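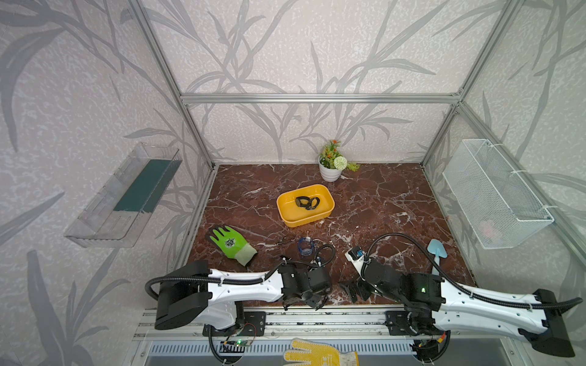

Do I have to soak my paper before printing a linocut on the Sorker press?

Most of the time you can print dry, and I'd only dampen the paper if it's thick and has a lot of tooth. Thin Japanese papers go in dry, always.

Setting the pressure for relief blocks

I'm assuming you've bolted the press down and the bed rolls freely from end to end. If it doesn't, go back to the last section and sort that out first, please! Pressure can't fix a crooked bed.

1. Back both pressure screws off until the roller lifts clear of the bed.

2. Lay your block in the middle of the bed, face up, with a runner of the same height on each side. (I cut my runners from the same sheet of lino as the block.)

3. Put a sheet of newsprint on top, then the thin felt. Leave the thick etching blanket in the drawer for now.

4. Wind the bed along until the block sits under the roller. Turn both screws down, a quarter turn each, swapping sides as you go, until you feel them touch.

5. Wind the block out, ink it up and pull a proof on cheap paper.

6. Pale on one side? Tighten that side by an eighth of a turn and proof again. Pale all over means more ink first, then more pressure.

7. When you like what you see, write down both dial readings. Mine live in pencil on the wall next to the press at Clolturville, and I still check them before every edition.

Note: The two dials won't necessarily match. On press no. 194, the one I learned on, the left always read a little higher and it printed beautifully.

Note: If you use Mok oil inks, give them a good working with the knife before you roll out. They come out of the tin stiff, especially in December!

Caution: Never turn the screws while the bed is moving. Keep sleeves, hair and apron strings away from the roller.

Caution: Take the pressure off before you leave for the night, or the felt gets a dent that shows up in every print afterward.

Chia-jung Chang
Last updated: Apr 2, 2019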